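About Tulside Automation

Tulside sets up and looks after small packing and handling cells for shops, warehouses and training rooms. We work from one unit with a workshop at the back, and most of our customers are within a morning's drive. We do not build robots. We fit them, set them up, and come back when they need attention.

The cell we know best is our own. We call it Gorent, and it has been running in the workshop since we moved in. It is a single arm with a two-finger gripper and a small camera at the wrist, and it handles bags, wrappers and crates. Every procedure we use on a customer's site is tried on Gorent first. 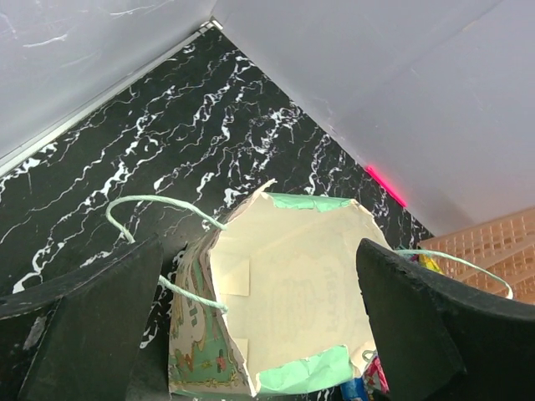 Gripper care takes up more of our time than any other job. Fingers get knocked on crates and floors, and the tips wear on the flat face where they meet the load. Each service starts with the fingers open and a look through the wrist camera, so we can see both tips and whatever is under them. Scuffs and small chips like the ones on the left finger are written down and left alone. A finger is changed when the tips no longer close evenly along their full width. Paper carrier bags with rope handles are our usual test load, stood next to a perforated crate, as a soft rim and a loop of cord will show up a badly set finger sooner than a box will.

After the fingers we check the wrist bolts, the cable run and the camera mount. The camera is then lined up again, even if it has not been touched. We finish with 100 test cycles at working speed. If the cell stops during the run, we find the fault and start again from zero.

Gorent has a full service every 740 running hours. Customers on our Kinsella plan have the same service at the same interval, with 4 visits a year as a minimum. The Ivent plan covers call-outs and repairs only. Spare fingers, pads and cables for both are kept on the shelf here.

The workshop is open on weekdays and on Saturday until noon. Please ring before bringing a gripper in.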